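Rurkcombe Shared Kitchen list
Subject: Re: [kitchen-list] November lunches – plates, menus, who's in
From: Deisy Alvarado
To: kitchen-list

Hi all, quick one as I've got to be out of the door at half eight and the bus won't wait. Replying to Beverley's points in order, more or less. Her message first for anyone who missed it.

> Beverley Gilchrist wrote:
>
> Dear all,
>
> A few things before the November lunches start and I would like answers
> to them please, as last time we left it all to the morning.
>
> 1. Crockery. The hall's white plates are down to a handful and half of
> those are chipped. Do we buy, borrow or go back to paper? I am against
> paper.
>
> 2. Menu. We had two complaints that it was soup again. I like soup, but
> I take the point. Could we have something cold as a second choice?
>
> 3. Numbers. Peltton have asked if they can send their over-sixties
> across while their own hall is shut. I said yes in principle. Was that
> all right?
>
> 4. Money. We have £178 in the tin and the hire is due.
>
> Also whoever has the big ladle, could it come home.
>
> Beverley

Right. Crockery. I'm against paper too, it goes soggy with anything that has a dressing on it and then you're eating off the table. I'd say plastic, the proper sort with a bit of a rim, in colours. Easy to carry, can be dropped, and you can do a colour per diet so whoever is serving doesn't have to ask at every seat. Say yellow for ordinary, pink for no dairy, green for vegan. Don't mind which is which as long as we write it on the hatch and then don't change it. 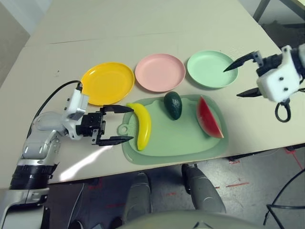

Nandi asked me off list whether people would feel singled out by getting a different colour. Fair question. I don't think so if everybody's is a colour, it was worse with the little flags, Maribel will remember the flags. But if anyone objects just serve them on whatever they like and tell the hatch.

Chopping boards same sort of idea. One for raw meat which stays by the far sink and does NOT travel. Please. Everything else can share as long as it's washed between jobs, hot water and soap, not a wipe with the tea towel.

Menu. Yes to a cold choice. My suggestions, all things I've made for a crowd before:

– white bean and lemon salad, red onion soaked first so it doesn't shout
– potato salad with mustard not mayo (does for the vegans as well)
– avocado on toast with seeds, small portions, as a starter or for anyone who isn't very hungry
– coleslaw, but a nice one, Mi-kyung's with the sesame

The avocado is the awkward one I know. They are rock hard or they're brown and there is about a day in the middle. Buy them hard four or five days before, leave them on the side, not in the fridge, then press gently up by the stem end and when it gives a little put the lot in the fridge and they'll hold for two days. Don't squeeze the middle, it bruises and you get black patches. And don't go by skin colour, some sorts go dark and some stay green all the way so it tells you nothing unless you know which you've bought. Cut them last thing, lemon juice straight on.

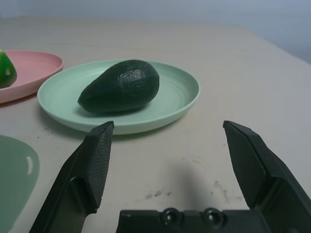 499 words · 2 min read

That's the line off the top of my hints sheet from the old newsletter, pasted in with the rest by mistake, ignore it. Whole sheet is in the kitchen folder if you want it, has the quantites for the bean salad too.

Numbers. Beverley yes of course it was all right. But can Peltton tell us by noon the day before, and tell us diets at the same time. Last time we had 7 extra turn up and the pudding had to be cut into slivers. Mi-kyung has offered to be the one they ring, thank you Mi-kyung.

Money. £178 covers the hire with a bit over but not plates as well. Can we ask for a pound more in November and say why? Or Maribel knows someone at Wong's, the catering shop, who might do us end of line stock. Maribel could you ask before we go putting prices up. Mixed shades fine so long as we can tell pink from yellow under those strip lights.

Ladle – not me. I have the colander and a lid that fits nothing.

Still need two people for washing up on the first lunch and somebody to do teh urn, which wants filling by eleven or there's no tea till one. Reply to the list please and not just to me, I lose things.

Got to run

Deisy

--
You are getting this because you are on kitchen-list. To leave, reply with "remove" as the subject.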